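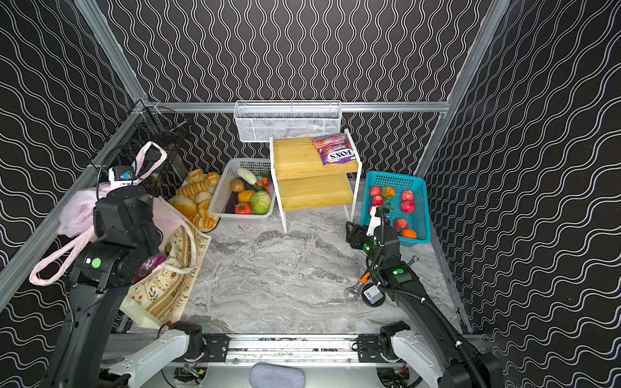 The Skudgate is a two-finger gripper from Flumer, and we've had a pair of them on our bench arms long enough to have opinions! It weighs 429 g with the finger pads fitted and bolts straight on to the Doritz wrist plate, so swapping over from the older Ulloa jaw is a matter of four screws and one cable. We like to try grippers on shopping, as groceries are awkward in such different ways. The pomegranates and oranges in the teal mesh basket are hard, round and keen to roll off, the croissants will crumble if you so much as look at them, and a bag of Fox's Berries lying at an angle on the shelf asks for something different again. The small white-and-blue camera on the left wrist has its own mount, sold separately, and it's well worth adding.

What we like most is how gently it closes. The Ulloa is quicker and still our choice for boxes and tins, but it tends to snap shut over the last few millimetres and you can hear it do it. The Skudgate slows down as it meets the load, and you can set the force in small steps from the Doritz controller (firmware 2 or later, please check before ordering).

A few grumbles. The cable is stiff when new and needs a good loop left at the elbow. The pads mark easily, though they pull off and wash in soapy water. Thin bag handles are still hard work for either gripper.

Price: £660 each, pads and cable included. Spare pads come in packs of 2.

Page updated 2025-04-12

Recently viewed
Ulloa parallel jaw
Doritz wrist plate
Flumer wrist camera mount
Skudgate spare finger pads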